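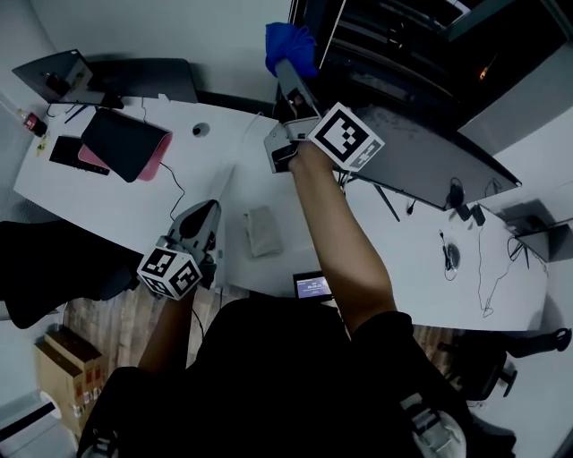
Canan Dağdelen asked whether the Trollbridge table can be levelled before the rails go on, and the answer is yes: level the slate first, fit the rails second.

4.2 Levelling the slate

1. Set the four leg feet to mid-travel. Check that the frame bolts are finger-tight only.

2. Lower the slate sections onto the frame, centre section first. Align the dowels.

CAUTION: Each section weighs 94 kg. Do not lift by the pocket cut-outs.

3. Place a machinist's level across the centre section, then lengthwise. Adjust the feet until both readings agree.

4. Torque the frame bolts to 40 N·m, working diagonally – head end, foot end, head end.

5. Shim the outer sections at the joints. Use the hardwood wedges from bag 7.

6. Fill the seams with beeswax and scrape flush once cool.

NOTE: On carpet, allow the table to settle for around seven days, then repeat step 3 before stretching the cloth.

NOTE: Tables shipped before December use the older Stukeo foot, part 871. Its thread is left-handed – turn clockwise to raise.

Continue to 4.3, Fitting the rails.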